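Keeping a Play Kitchen Clean Without Losing Your Own

Posted December 2, 2025, by Indira Ramasamy

Our real kitchen gets wiped down every night. The toy one, which serves more meals and has a much looser policy on hand washing, went for most of a year without seeing a sponge. Then I picked up a pretend dinner roll and it stuck to my hand. What follows is what I've worked out since, on my own kids' things and on the bins at the Vallotdale playroom, where I do the spring cleaning every March.

Sort before you wash

Dump it all out on a bedsheet. Make one pile for hard plastic, one for wood, one for fabric and felt, and one for anything with a battery door. There'll be a fifth pile of real food. The oldest thing I've found in ours was a quesadilla, and I'd like to leave it there.

The Vallotdale bins came to 126 pieces the first year I sorted them and almost 200 the next. We hadn't bought any. I suspect they come home in coat pockets from other people's houses.

Plush and felt

Embroidery will take more abuse than you'd think. Felt won't. It pills, it shrinks, and if you rub it in circles it grows a little beard. Spot clean with a white cloth, cool water and one drop of dish soap, and dab. When the stain has lifted, dab again with plain water, then press the piece in a dry towel and leave it somewhere with moving air.

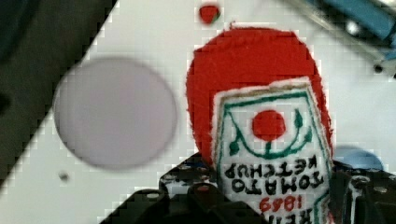

Plush ketchup with a felt cap and a stitched tomato on the label.

For a beard that's already grown, use a cheap fabric shaver, or a disposable razor and a light hand. Go in one direction. Stop while you still like how it looks.

If the tag says machine washable, believe it, but zip the thing into an old pillowcase first. Cold, gentle, no softener. Skip the dryer. I once dried a felt fried egg on high and got back a very convincing button.

Red felt deserves its own load the first time. My husband's undershirts were pink until summer.

Hard plastic

Most of it can go in the sink: warm water, dish soap, ten minutes, rinse. A retired toothbrush does the corners and the slots. I tried the dishwasher once, top rack, in a mesh bag meant for bras, and it worked fine until a fork got out and welded itself to the heating element. The Griver has smelled faintly of fork ever since. 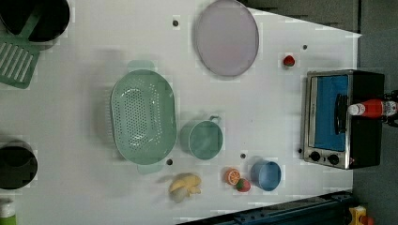 Hollow fruit is the exception. Anything with a seam or a pinhole will drink up the bathwater and keep it, and you'll meet that water again in April. Wipe hollow pieces with a damp soapy cloth and then a damp plain one. If one already sloshes, squeeze it over the sink with your face turned away. If what comes out has flecks in it, the fruit goes in the trash. Hold the funeral after bedtime.

Crayon comes off hard plastic with a dab of cooking oil, followed by soap. Permanent marker comes off with rubbing alcohol, sometimes along with the paint, so try the bottom first. Sticker glue I have made my peace with.
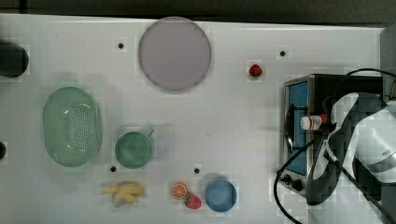
Jeanine Martens wrote in to say that I'm too soft on hollow fruit. She seals every pinhole with a dot of hot glue the day a toy comes into the house, and then dunks them with everything else. She also does this to bath ducks, and hasn't thrown one out yet. I've tried it on two pears and a lemon. The pears are fine. The lemon leaked, but I'm told my glue work is sloppy.

Wood

Don't soak it. Wipe, dry with a towel, and stand it on edge overnight so both sides get air. Rough spots want 220 grit and half a minute of your time. Wipe off the dust before you hand it back, or you'll be told there's flour on the carrot.

Anything with a battery door

Batteries out first. Cloth barely damp, cotton swabs for the buttons. White crust on the contacts comes off with a swab and a little vinegar; let it dry with the door open. You could also put off the batteries for a week or two. The beeping cash register has been on my list of things to get around to for some time.
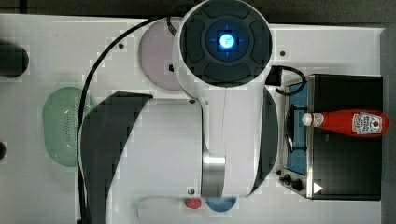

White tabletop, blue light.

Putting it away

Shallow bins beat deep ones. A deep bin gets emptied onto the floor every time somebody needs a spatula. I use dishpans, with pots and pans in one, food in another, and fabric in a drawstring bag so it can breathe. Labels are optional and will be ignored. Check that everything is bone dry before a lid goes on anything.

Wipe the table too, including the underside of the edge, where I have found gum.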